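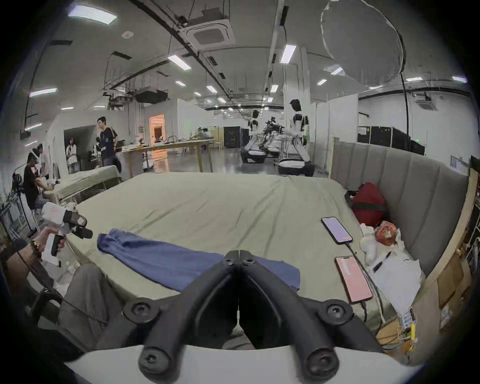

Home Courses Handouts Labs Contact

Unit 4: Teaching a robot by demonstration
Handout for the lab section, updated 20 September 2026

This unit covers two ways to show a robot a task. In the first, a person does the task with a hand-held gripper that has a camera on it. In the second, a person drives the robot from a distance and the robot does the task with its own arms. Both give you a recording of what was seen and what was done. They differ in cost, speed and in how well the recording fits the robot that will use it.

4.1 Hand-held demonstration

The operator holds the gripper, opens and closes it, and moves it as they would move a hand. No robot is needed while recording. The position of the gripper over time is worked out later from the video and the motion sensor. The opening between the fingers is recorded too.

Points to remember:

- The camera moves with the gripper. If you turn your wrist fast, the video blurs and tracking may be lost.
- Tracking depends on fixed features. Plain bedding gives few of them. Headboards, furniture edges and ceiling lights give more.
- A person can reach places and angles the robot cannot. These recordings have to be dropped or repeated.
- Start with the fingers open, and hold still for a moment before the first move.

4.2 Remote control

The operator sends commands to the robot through a second pair of arms, hand controllers or a headset. Every recorded motion is one the robot can make, and the joint angles are known. It is slower. New operators in the Momia study rooms took several sessions before their times settled, and most had trouble judging depth.

4.3 Soft items

Clothes and sheets are harder than boxes and cups. A garment has no fixed shape, so the same pair of trousers can start a hundred different ways. For the folding task, vary the starting shape on purpose. Drop the item, bunch one end, turn it over. Don't smooth it first unless the task says so.

Thin cloth on a soft surface is a special case. The fingers have to press down slightly to pick up an edge, and they often pick up the sheet as well. Mark those attempts as failed and keep them in a separate folder.

4.4 The Zodirness set

We will use part of the Zodirness household set in the lab. It has 1585 demonstrations, of which 531 are on beds. The bed recordings include phones, cables, bags and paper near the target item. A policy trained only on cleared surfaces tends to do badly once other things are close by.

4.5 For the lab

Work in pairs. Record 16 demonstrations of one task, then swap roles. Label each one with the task name, the start state and the result. Upload to the Wonix server before the next meeting. Read chapter 3 of the Chukwu notes, up to the part on time alignment.

This site uses cookies to remember your settings. Accept / Manage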